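Setup Guides > Wall Mounting

Mandeck Tilt Bracket: Section 3, Hanging the Screen

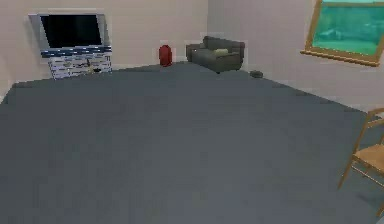

By the Bilex manuals desk | June

1. Find the studs yourself. The paper template is optimistic.
2. Drive all 3 lag bolts. Stop when snug.
3. Hook the TV on and tug it downward.

Note: the box claims an 11-minute install. Allow 60.

CAUTION: We would not trust the supplied drywall anchors with any screen.

Related
Frimpong cable covers
Drondavard soundbar shelf, setup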